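Wrist camera gives a different reading every time I check the ball against the scale

Asked by Mared Pugh, 16 August 2024

Hiya, hoping someone's been here before me. I've got a simulated cell in Allatico (a big arm on the table, a smaller one on a pedestal across the room) and before I let it do any proper work I'm trying to get the wrist camera set up. My check is a red ball on a jointed stand with a yellow scale strip, and I read the ball off against the numbers. The first and last are from the wrist, the middle one is the room view. 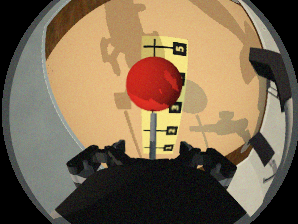
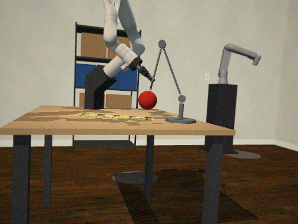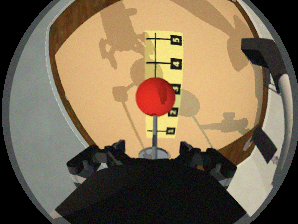 So one run I'd write down a 4, next run a 3, and I honestly can't tell if it's my camera mount, the arm coming back to a slightly different pose, or the stand itself drooping. I've re-done the lens calibration twice (fisheye, which I sort of regret!) and I let everything settle for 350 steps before I grab anything. Cell file is called Drurkton v3 if that rings a bell with anybody who downloaded the same one. What would you look at first?

ellis_b

Parallax, I'd put money on it. Your ball is in front of the scale, so if the wrist moves or tilts even a little bit the ball lines up with a different number. You'd get the same thing with a real ruler and a real eyeball. Print the joint angles of the big arm at the moment you take each picture and compare them. If joint 5 or 6 is off, there's your answer and you can leave the lens alone.

For a check you can trust, put the ball right up against the strip, or forget the strip and ask the sim for the ball's position. I log mine to a text file every run, saves a lot of squinting.

Flultell

turn the fisheye off

tamsin_o

Agree with ellis_b about logging the pose, but do the stand as well. I had one with two rods and a round joint at the top and the joints came in with no friction at all, so the ball sank a bit during settling and then got nudged whenever the gripper came near it. Set the damping on both joints to 10 to start with and see if it holds still. Or lock them completely, if you don't need it to move for anything else.

Then park the arm well clear, save the ball's position, bring the wrist in to your checking pose and save it again. Same numbers both times and it's the camera end you want. Mine turned out to be a bit of both, annoyingly.

Mared Pugh

Oh that's really helpful, thank you both. Just opened the stand file and the damping is blank on both joints, so I'll do that tonight and log the arm as well. Will report back!

Viewed 151 times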